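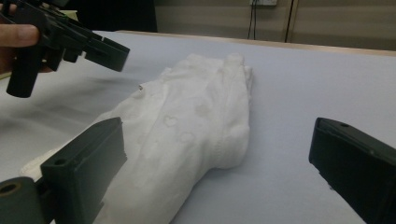
My grandmother knitted the way other people chew gum. On the bus, in the dentist's waiting room, during my brother's entire graduation. I never learned from her because I was a teenager and had much more important things to do, like lying on my bedroom floor with headphones on. So at 41 I signed up for a beginner class at the Harnadby library, and I've been completely hopeless at it ever since!

The class is run by Yvette Boychuk, who is very calm and has very strong opinions about yarn. On my first night I showed up with a ball of fuzzy black stuff I'd grabbed from a clearance bin (it was soft, okay?) and she looked at it for a while and then handed me something thick and cream colored from her own bag. You can't see your stitches in black fuzz, and if you can't see them you can't fix them. I used the black stuff to tie up tomatoes.

We started with a scarf. Everyone starts with a scarf. Mine began at 17 stitches across and by the time it was as long as my arm it had swelled up to something like a baby blanket, then shrunk again. Szu-yu Siu, who sits next to me and used to crochet, figured out what I was doing wrong. At the start of each row I was pulling the yarn up over the needle, so the first stitch looked like two and I was knitting both of them. Once she showed me, it took five seconds to fix. I'd been making that mistake for three weeks – I still do it if the TV is on.

The scarf is done, by the way. It's shaped like a snake that ate a shoe. My husband wore it to take out the trash, and I've decided to count that.

Then I got cocky and wanted to make socks. Yvette said maybe a hat first. I said socks. She said okay, and the way she said it should have told me plenty.

Socks are knitted on five needles if you do it the old way, four holding the sock and one doing the work, and for the first inch it's like trying to cuddle a porcupine. I dropped needles down the side of the couch. I dropped one in the car and found it with my hip. But then the cuff gets long enough to hold itself together and you just go around and around, and I swear it's the nicest feeling. I'd get home from work, make tea, do a few rounds, and forget the tea.

The heel nearly finished me off. You knit a flap, then you turn around in the middle of a row, which feels illegal, and then you turn around again, and somehow you end up with a little cup. I ripped mine out four times. On the fifth try I read the instructions out loud, one line at a time, and didn't let myself look ahead, and there it was, a heel! I carried it into the kitchen to show everybody. Everybody was the dog.

So as of August 2024 I own one handmade sock. It's gray, a bit wide at the ankle, and I love it beyond all reason. The second one is on the needles and I'm stuck at the dull part of the leg. Szu-yu says people call this second sock syndrome and she knows a woman with a whole drawer of singles.

Class starts up again in October and Yvette has already told us it's mittens. I need to finish the toe before then, and I need to learn to graft it closed, so if you have a video you like for that, please leave it in the comments.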